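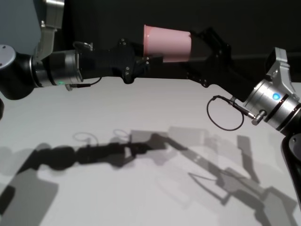
Two arms passing a cup: worth fixing the handover or give up on it?

I've got two arms on a white table in the garage, both grippers meeting in the middle to pass a pink plastic cup. Out of 36 tries it went through cleanly 10 times. The guy who sold me the controller blames "tuning." I've tuned since December and don't buy it. Is one arm simply moving before the other lets go?

Netatwood

Probably timing, yes. Everyone blames gains first. Put a pause of some 4 seconds between "close" and "open" and log both grippers. If the numbers improve, it was never tuning.

Maglaya

mine did this too, gave up, bought a conveyor

Zarmeena Lashari

I'd look at the cables before touching any code. A loop hanging under a wrist can tug at the end of travel, and no software pause will cure that – clip it, then rerun the same 36.

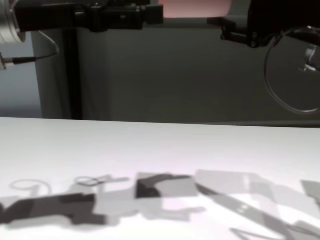 Would softer fingertips help?

A little, with a thin cup, but they also hide a bad position. Get the two arms agreeing on where the middle is first, then buy pads.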